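How should we budget for a small shelf-restocking arm? First-time buyers, a bit lost

Asked in Equipment and Planning

Hi all! We run a little gift and snack counter inside a visitor center, and we've been given permission to plan for a small arm that can sort and restock the display items before opening. I've never bought anything like this (my last big purchase was a label printer), so please be gentle. The arm we like is the Ostedex tabletop one, and the dealer, Marciniak, will rent it to us for a trial month in November. My question is really about everything else. What did you end up paying for that wasn't on the quote? I have 2000 dollars set aside on top of the rental, and I can't tell if that's generous or silly.

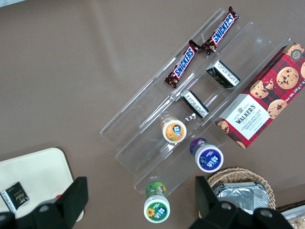

Our stock is a real mix of sizes – candy bars, little boxes, small bottles, cookie boxes – and I do wonder whether one gripper can handle all of it or if I should plan on two from the start. Thank you so much for any help, even the discouraging kind.

3 answers

Answer 1 (accepted)
Welcome! I was in your shoes a while back with a pharmacy counter, and I remember that feeling well. Our extras came to 1377 dollars, so I think you're in decent shape, though it depends on what your quote covers. The big pieces for us were a sturdier table, a spare set of finger pads, and a day of setup help that I had assumed was included and wasn't. Ask Marciniak in writing whether setup is in the rental, and whether shipping is charged both ways. On the gripper, I'd start with one and spend the trial finding out which items give it trouble. Flat wrappers and small bottles ask for pretty different things, and you may find softer pads get you most of the way there. A second gripper also means somebody has to swap it every morning, and that gets old. Do keep a few hundred back for the second month – that's when we started wanting things.

Answer 2
we use prultar pads, 163 for the set. worth it

Answer 3
I'd add staff time to your budget, even if it never shows up on an invoice. We spent about two weeks of mornings just deciding where each item should go and writing it down. Also look at Pliltolum if you need software for the layouts. The free level was plenty for our one counter, but check what it does with the number of products you carry before you get attached to it.

Comment from the asker: Thank you, this is so helpful! Setup is NOT in the quote, I just looked. Emailing them now.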